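Lotov Percale Fitted Sheet, Double: Review After 400 Nights

4 June 2023

The Lotov percale is a plain-weave cotton fitted sheet sold in three mattress depths. I bought two of them in the medium depth, both in flat gray, and used them in rotation on a double mattress with a foam topper. The manufacturer's care label calls for a warm wash and a medium tumble dry. I followed it, apart from one hot wash in March to check for further shrinkage.

Fit

Out of the package the sheet is slightly oversized in both directions. After the first wash it lost most of the excess in length and very little in width. It then stayed stable, and the hot wash made no difference I could measure with a tape. The elastic runs around the full perimeter in a stitched channel. Cheaper sheets often have elastic at the corners only, and those ride up on a topper within a few nights. The Lotov did not come off a corner during the test period, though the foot end needed retucking after most washes.

The corner seams are double-stitched. One sheet developed a loose thread at the head end, which I trimmed, and the seam has not opened further. There is no tag marking the long side. This is a small omission, but it costs time on every bed change with a solid color.

Fabric

Percale is crisp at first and softens with washing. This one took longer than the Rivov percale I used before it, and it still has a dry, papery feel straight off the line. Tumble drying reduces that. It creases heavily in the dryer if left in after the cycle ends. Pilling is light and limited to the area under the feet. The gray has faded evenly.

Anyone who wants a smoother surface should look at sateen, which snags more easily and sleeps warmer.

Color and pattern

Lotov sells solids only. Prints hide creases and minor stains better than any solid, and a directional print also shows which way the sheet goes on. The tradeoff is that a large motif makes a sheet hard to match with other bedding.
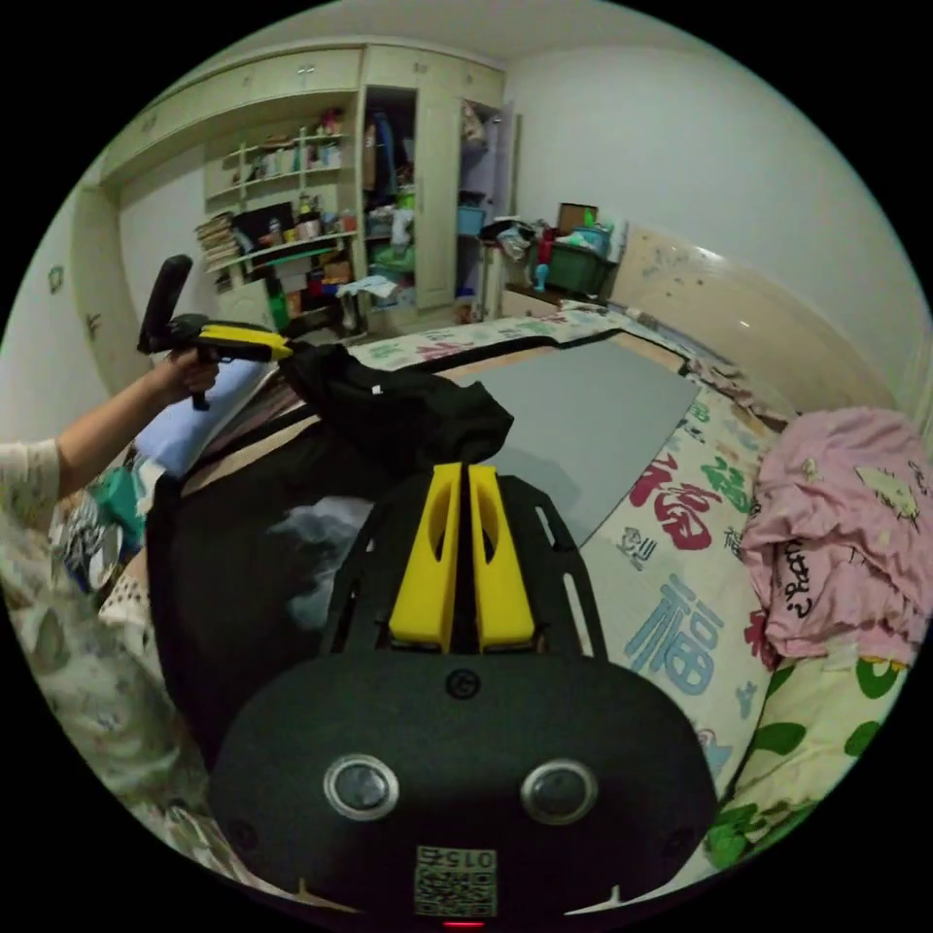 A cream sheet with a large printed pattern in red and blue.

Compared with the Hoani jersey

The Hoani jersey sheet stretches over a deeper mattress and is easier for one person to put on. It also shifts under a restless sleeper and pills sooner. I would choose it for a guest bed or an odd-sized mattress. For daily use the Lotov holds its shape better.

Verdict

A durable sheet with good elastic and a slow break-in. Buy the size that matches the mattress plus topper, measured together. Points off for the missing side tag and the creasing.

Rating: 4 out of 6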